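FOR IMMEDIATE RELEASE

Festura opens applications for Inthanon community meal grants

Festura today announced the opening of the second round of the Inthanon Grants, which support neighborhood kitchens and shared meal programs in small towns. Applications will be accepted through the end of May and may be submitted by any registered nonprofit, school or public library.

In the first round, kitchens funded under the program served 2,242 people, of whom 1,606 were age 65 or older. Festura has reviewed the reports filed by grant recipients and has made 2 changes to the rules as a result. Rent is now an allowable expense, and kitchens that share a building with another organization may apply jointly.

"Many of the applicants we turned down last time were running good programs in borrowed rooms," said Decha Panyasiri, director of grants at Festura. "The old rules made it hard for them to show a stable budget. We have rewritten those sections and shortened the form." 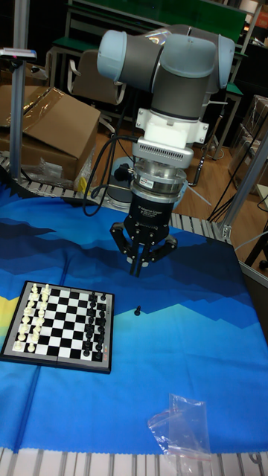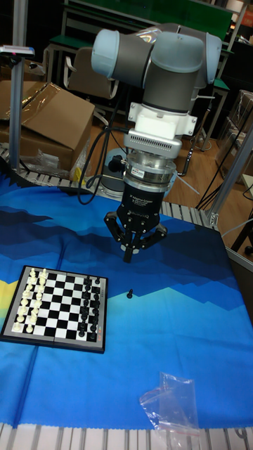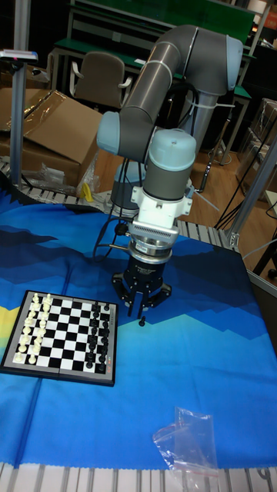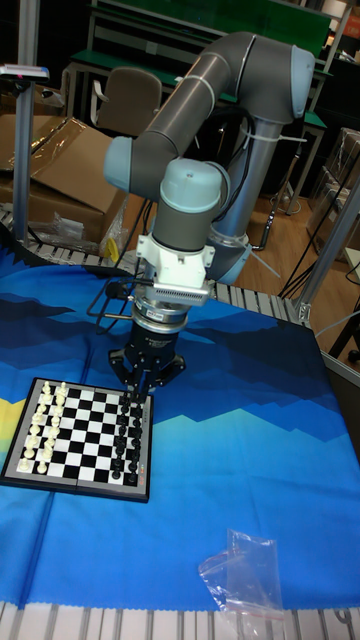 Grants will be paid in two installments, the first on signing and the second after a midyear report. Funds may be used for food, kitchen equipment, wages, insurance and delivery costs. They may not be used for fundraising events or for the purchase of vehicles. Organizations that received support in the first round are eligible to apply again, provided their final report has been accepted.

The Prorklow Food Network will again provide training in food safety and record keeping for all recipients. Sessions will be held at the network's offices in Serkodow, beginning at 10 a.m., and travel costs will be reimbursed.

"A kitchen that opens two days a week needs the same safety records as one that opens every day," said Kristaps Ramanauskas, training manager at the Prorklow Food Network. "New coordinators often ask for help with menus first, and we cover those as well, but the training starts with storage and temperature logs."

Applications will be read by a panel drawn from both organizations. Applicants will be notified in writing, and a list of recipients will be published on the Festura website. Requests for the application form in large print should be sent to the grants office.

About Festura
Festura is a private foundation that supports food access, adult learning and public spaces in small towns.

Media contact: Press Office, Festura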